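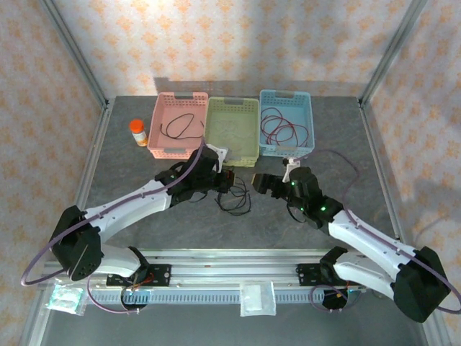
Fadime Kocabaş asked us whether a soft plastics drop-off was coming back to Pleltville, and her question now leads this page.

Pleltville Kerbside Recycling FAQ
Last updated 2021-09-19

Is soft plastic accepted again?
Not yet. Keep it out of the yellow-lid bin. Bread bags and cling wrap go in general rubbish for now.

When is my bin collected?
Recycling goes out fortnightly, green waste in the week between. Bins need to be on the nature strip by 6 am.

Can I put recycling in a bag?
No. Bagged recycling is sent to landfill unopened. Tip it in loose.

Where do old cords and chargers go?
Take them to the e-waste cage at the Mekeck transfer station. Drop-off is free for residents.

How do I get a bigger bin?
Fill in the upsizing form at the front counter. We have 1,017 of the larger bins on issue and there is a waiting list until more arrive.

My bin was missed. What now?
Leave it out and ring us before noon the next day. Have your street number and the bin's serial number handy.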